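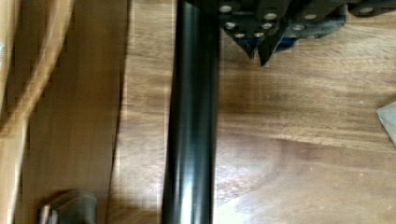
Varilla negra sobre la mesa de madera.

Notas del ponente. Sesión de la tarde, sala Gruswood. Duración prevista: 38 minutos, más turno de preguntas.

Diapositiva 1. Apertura
Saludar en nombre del departamento de electrónica de Lalanham. Recordar que la sesión trata de la puesta en marcha de placas con convertidor USB a serie y que no se abordará la depuración por SWD, asignada a la jornada del domingo.

Diapositiva 2. Motivo de la charla
El puerto serie sigue siendo la primera vía de comunicación con una placa recién montada. Una parte considerable de las consultas recibidas por nuestro servicio técnico se refiere a niveles de tensión incompatibles entre el adaptador y el microcontrolador. Hacer pausa y preguntar a la sala quién ha trabajado con lógica de 1,8 V.

Diapositiva 3. El adaptador Chae
Presentar la placa: circuito impreso de dos capas, conector de 4 pines (GND, TX, RX y VIO) y regulador propio. Insistir en que VIO es una entrada: la tensión de referencia la suministra siempre la placa de destino. Las líneas TX y RX incorporan resistencias en serie de 200 ohmios. Estas limitan la corriente en caso de conexión cruzada, pero no sustituyen una protección frente a descargas electrostáticas.
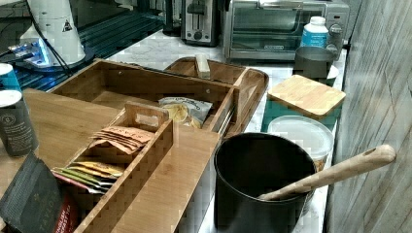

Diapositiva 4. Secuencia de conexión
Leer la secuencia completa sin omitir pasos. Primero se une GND, con ambos equipos sin alimentación. A continuación se conecta VIO, después las líneas de datos y, por último, el cable USB. TX del adaptador va a RX del destino, y viceversa. Quienes utilicen la placa base Finier deberán retirar antes el puente JP2; de lo contrario, el convertidor integrado mantiene ocupada la línea RX.

Diapositiva 5. Verificación
Mostrar la prueba de bucle: TX y RX unidos, terminal abierto a 115200 baudios, sin paridad y sin control de flujo. Los caracteres enviados deben aparecer en pantalla con el eco local desactivado. Si el terminal muestra caracteres ilegibles al conectar el destino, comprobar en primer lugar el reloj del microcontrolador y el divisor de baudios.

Diapositiva 6. Resultados internos
De la última serie se ensayaron 27 unidades. Todas superaron la prueba de bucle. Indicar que el informe correspondiente se publicará en junio y que los esquemas ya pueden solicitarse al servicio técnico.

Si el tiempo apremia, pasar directamente a la diapositiva 8.

Diapositiva 7. Controladores
Explicar la instalación en sistemas con firma obligatoria. No realizar la demostración en directo sin haber comprobado antes los permisos del equipo de la sala.

Diapositiva 8. Preguntas
Rogar que se utilice el micrófono. Las consultas sobre pedidos y plazos se remitirán al mostrador de Lalanham, situado en el vestíbulo.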